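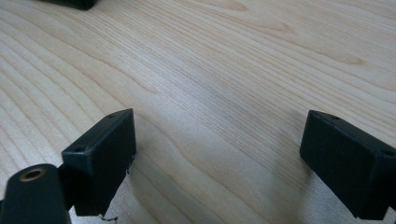 The invitation from Vulteo promised "an afternoon with the future of handwork," and I went mostly because the last three of these afternoons had ended with a robot dropping something.

The company rents the upper floor of a former textile warehouse, and in September it opened the doors to customers, a few investors and anyone from the press who would climb the stairs. Coffee was at 2. By a quarter past, Nhung Trương, who runs the training program, was already explaining why there were so few robots to look at.

Vulteo's people spend their days holding grippers by hand. They pick things up, put them down, fold them, stack them, and a camera on the tool records each attempt. The recordings go to a model, which the company calls Khúc, and Khúc is supposed to work out how an arm should do the same job. Trương says she wants 1000 good attempts at a task before she lets an arm near it.

"Good according to whom?" asked a man from Bimelano, a packaging firm that has been thinking about buying for a while.

"According to me, at the moment," she said. I liked her for that.

Visitors were allowed to try. The grippers are black plastic, with two blocky pads that close on whatever you put between them, and they are harder to use than they look. I went after a teaspoon and chased it across the table. Lợi Lò, one of the operators, told me to stop using my wrist and move from the elbow. He had it up on the first go. He has been doing this for eight months and says the tool has ruined him for chopsticks.

Then came the arm. Valentin Nedelcu, the engineering lead, set out a cup and a saucer and asked it to put one on the other. It did so, slowly, with a pause above the saucer long enough for two people to check their phones. He moved the saucer a hand's width to the left and it managed again. There was applause. I asked whether we could try a different cup, say the one I was drinking from, and Nedelcu said mine was too shiny.

Maybe it was. But homes and warehouses are full of shiny cups, and the brochure on my chair didn't mention them. It did mention Ernen, a rival method that Vulteo says needs far more data. I asked for the comparison and was told it would be sent on. It hasn't arrived.

The man from Bimelano stayed behind to talk about prices. On the way down I asked Lò whether he thought the arm would be doing his job in a few years. He said it would have to learn the teaspoon first, and that he was on until six.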